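Killach Community Help > Simulation and Control > Two-arm tasks

Does a success rate in sim tell me anything when the boxes never change?

Posted by Selamawit Yilma, September 11, 2025

Hi all! I'm trying to repeat the handover study from the Drinar newsletter (the one where a single policy drives both arms) and I'm stuck on how to read my own numbers. My setup is two arms on blocks, a gray table, red boxes and a green one, all simulated. One arm lifts a red box and the other is supposed to come in and help line it up.

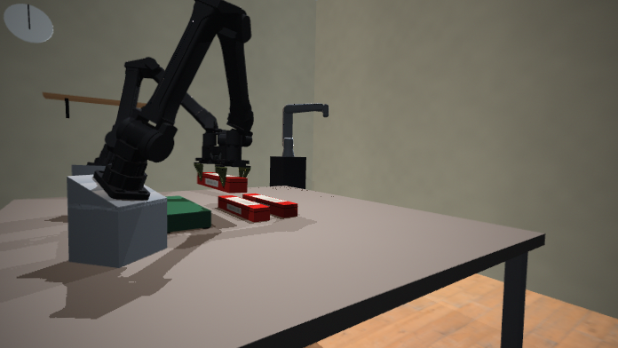
Drinar Newsletter, Issue 13, p. 9

They say they trained on mixed lighting and then tested on layouts the policy hadn't met. I trained on one layout only (I know, I know) and I get 9 good runs out of 13 on it. Shift the boxes a little and everything falls apart. Is my policy bad or is my test bad?

Consuelo Robles

Both, probably, but start with the test! I did nearly the same thing back in May and what saved me was splitting the score by stage: reach, grip, lift, place. My total looked okay and then I saw that almost every failure was in the grip, with the fingers coming down too close to one end of the box. So pull up the moment where both grippers are down at the rear box and look at where the fingertips are compared with the label. All your red boxes say E6013 on top, so if your policy uses the cameras it may be treating that print as a landmark. Try a batch with blank labels and see if the score drops. Shadows too, they fall right across the labels on the boxes farther back and that can throw a vision policy way off.

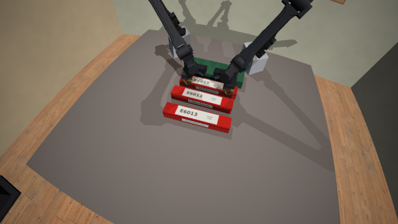
What I'd run next

Five layouts, five runs each, same policy, no retraining in between. Save the start positions so you can replay the bad ones. Then switch shadows off and do the whole set again. If the second set is much better you've got a lighting problem, and more layouts alone won't fix it.

steto_fan

just use the Steto randomizer, default settings were fine for me

Nedeljković

Defaults move the boxes but leave the lights alone, at least in my version, so check that first. Also 13 runs is really small. I wouldn't compare it with the newsletter result yet.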